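## 4. Surface wear and ghosting: results from the reading rooms

Draft, Jan 6, 2023. Section 5 still to come, tables not renumbered yet.

### 4.1 What we were after

Ghosting is the faint mark left on a dry-wipe board once the ink has been wiped away. Everyone who teaches with boards knows it. Very little is written on how it builds up in ordinary use, as most of the trade tests work with new panels, fresh ink and a clean felt block, all in one afternoon. Our question was a plainer one. Take boards that people use every day, leave the people alone, come back later and measure.

Two surface types were followed: a painted steel sheet (sold as Flemine) and an enamelled one (Graniline). Both white, both gloss. The makers give a life in years for each but don't say what counts as the end of it. We use our own cut-off, given in 4.3.

### 4.2 Boards and rooms

All boards hung or stood in the Wirkberg study centre, in reading rooms open to anyone with a card. Rooms differ in light and heat. North side cool, south side gets sun through the afternoon, and the two end rooms have a radiator under the window. We could not swap boards between rooms halfway, the centre asked us not to, so room and surface are partly tangled together. More on that in 4.5.

Altogether 244 patches were marked out for reading, spread over the boards so that each had patches near the bottom, in the middle and up high. The high ones matter less than we thought. People write at chest height and wipe at chest height, and the top of a board can look new when the middle is grey.

Pens were whatever the centre had in the cupboard. Black and blue mostly, red and green less. One brand for the whole period, Bouvier, bullet tip. Users did bring their own pens now and then and we did not stop them. Any patch with permanent ink on it was dropped from the count from that day on, even if someone had cleaned it off, as the solvent changes the surface as well.

Cleaning: dry felt during the day, damp cloth at closing. No sprays. The cleaners were told of this at the start and again in December, when a bottle of spray turned up in one of the end rooms. Patches in that room are kept apart in the results and not used in the fit.

### 4.3 Measure of ghosting

Each patch was wiped dry with a clean cloth, same number of strokes, same hand pressure as near as we could manage it. Then a reflectance reading, three times, middle value kept. The ghost score is the drop in reflectance against a covered strip on the same board which nobody could write on. Simple enough. It misses colour: a pink haze and a grey haze can score the same and a user will mind the pink one more.

Cut-off for "worn" was set by asking readers at what point old writing got in the way of new writing. Answers bunched tightly, so we took the middle of the bunch and left it there. A stricter reader would get shorter lives, the order of the surfaces would be the same.

Wear was also done on the bench, with a felt pad on a sliding arm, 4000 passes per sample, ink laid down afresh at set points. Bench and room don't match well. On the bench both surfaces wear evenly and slowly. In the rooms wear comes in patches, and a board can be fine for months and then go off quickly in one place.

### 4.4 Results

The enamelled surface held up better, no surprise. What did surprise us was how little of the gap came from rubbing. Time the ink was left on mattered far more. Writing wiped the same day left next to nothing on either surface. Writing left over a weekend left a mark on the painted boards that the damp cloth did not shift, and after that each new mark in the same place went in deeper.

Colour came next. Red was the worst on painted steel, then green, with blue and black close together. On enamel the order was the same but the steps between colours were small and we would not lean on them.

Position on the board had an effect, though mostly through use. The lower edge gets leaned on, sleeves drag across it, and ink dust gathers there. Corners get missed by the felt. Loose drawings, arcs and loops and so on, tend to be left up longer than text, people seem less willing to rub out a drawing than a sum. These are the marks which sit through the weekend. Glare was a seperate complaint, raised by readers far more often than ghosting was; a gloss board under ceiling lights shows bright bars across the writing area whatever its age.

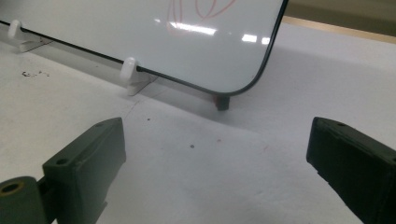

**Figure 6.** Whiteboard with red marker strokes and reflections on the gloss surface.

Sunlight gave a mixed picture. On the south side the ink dried harder and needed more strokes, but the surface itself showed no yellowing over the period. The radiator rooms were worse than the sunny ones. Dry heat from below, all day, and the boards there passed the cut-off first. Only painted boards in one of the two, so again the tangle.

Damp wiping helped less than the cleaners believed. It lifts dust, which makes the board look better at once, but the ghost score before and after a damp wipe was close to the same on patches already worn. On patches not yet worn it did seem to slow things down. We have too few of those in the cool rooms to say by how much.

### 4.5 Limits

Room and surface, as said. One building, one make of pen. Readers knew a study was on, there was a notice on the door, and some may have wiped more carefully than they would have otherwise. We saw no drop-off in care after the first weeks, but then we were not there in the evenings.

The ghost score rests on the covered strip staying as it was. On 2 boards the cover had come loose at one end and the strip had picked up dust; cleaned and re-read, values corrected, and the fit run with and without them. Slopes hardly moved.

No allowance was made for how much a room was used. A door counter was fitted late and the numbers cover only the end of the period. Busy rooms had more wiping as well as more writing, and on the evidence above that may be to the good, since ink had less time to sit.

### 4.6 What a buyer might take from this

For a busy room where boards are wiped daily, the painted sheet will do and costs a good deal less. For a room where writing is left up for days, planning rooms and the like, enamel is worth the money. Keep either one off the wall above a radiator. Ask for a wipe at closing on Fridays at the very least, and keep red pens for the enamel boards if the pen cupboard can be sorted that way.

We have not looked at glass boards or at film stuck over old ones. The centre is fitting film in one of the end rooms and readings their will go in the follow-up, using the same patches and the same cut-off.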